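Getting Water Marks and Cloudiness Off a Brushed Stainless Steel Canister

Posted 10/29/24

I have a bit of a thing for big stainless steel canisters. They swallow a whole bag of flour, they don't chip like my old ceramic ones did, and they look lovely on a wooden table right up until somebody with buttery hands goes looking for the biscuits. Then they look awful! Fingerprints, chalky drips, that weird grey bloom you only notice when the afternoon sun comes in.

I've been cleaning mine the same way since April and I'm pretty happy with it now, so I thought I'd write it all down. It takes me 42 minutes if I do the lot, and most of that is leaving things alone while I have a cuppa. The same method works for utensil holders, wine coolers, those tall pasta tins, anything upright with a brushed or satin finish. Please don't use it on mirror-polished steel, that's a different job and I've got my own scars from trying.

What you'll need

A couple of microfibre cloths (one for washing, one kept dry)
Dish soap, the plain sort
White vinegar in a spray bottle, half and half with water
Bicarb soda
A soft old toothbrush for the rim
A few drops of mineral oil, or baby oil if that's what's in the cupboard
An old tea towel to protect the table

I used to buy a steel polish called Zuvero and it was fine, but it stank out the kitchen and I was forever running out. Plamivex do a spray as well, which my local hardware shop keeps next to the barbecue covers. Use one if you like, just keep it on the outside of anything that holds food.

Step 1. Empty it and find the grain

Tip out whatever's inside and give the canister a good shake over the sink. Now get it somewhere with decent light and look closely at the finish. Brushed steel has a grain, like timber does, made of very fine lines all running the same way. You want to know which way they go before you rub anything, as every wipe from here on follows that direction. Going across the grain leaves little scratches that catch the light, and they don't come out.

I stand mine on the table for this bit and turn it slowly by the base. The bright bands you get down a curved side are just the light in the room, so don't start scrubbing at them (I have done this). A real mark turns with the canister and a reflection stays put. 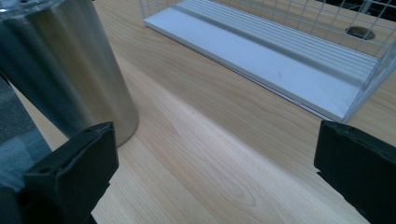 Step 2. Wash with soap first

Warm water, a small squirt of soap, and the wash cloth. Do the outside with the grain, then the inside, then run the toothbrush under the rolled edge of the rim if yours has one. Flour loves to turn to paste up there. Rinse it well and dry it straight away with the clean cloth. If you let it air dry you'll be making fresh water marks while you get rid of the old ones.

Half the time this is all it needs and you can skip to the oil.

Step 3. Vinegar for the chalky spots

Spray the cloth and wipe over the marks, still following the grain. Leave it for 7 minutes, then wipe again with a damp cloth. We've got very hard water at our place, so I usually go twice around the base where the drips collect.

For anything stubborn, mix bicarb with enough water to make a loose paste and dab it on with your fingers. Be gentle! No scourers and no steel wool, ever. I took the green side of a sponge to my first Bunnag canister and it looked like the cat had been at it.

Step 4. Rinse, and dry it properly

Rinse off every trace of vinegar and bicarb, inside and out, and dry it again. I leave mine open on the tea towel for another 29 minutes before anything goes back in. Damp flour is a miserable thing to find a week later.

Step 5. A tiny bit of oil

Two or three drops on the dry cloth, outside only, wiped on with the grain and then buffed until it doesn't feel greasy. It evens out the colour and fingerprints wipe off more easily for a while afterwards.

Looking after the table

Wet steel can leave a ring on bare timber, so dry the bottom before you put it down. If you've already got a faint ring, try a little furniture wax on a soft cloth. I use the Cokon one in the flat tin and test it somewhere out of sight first.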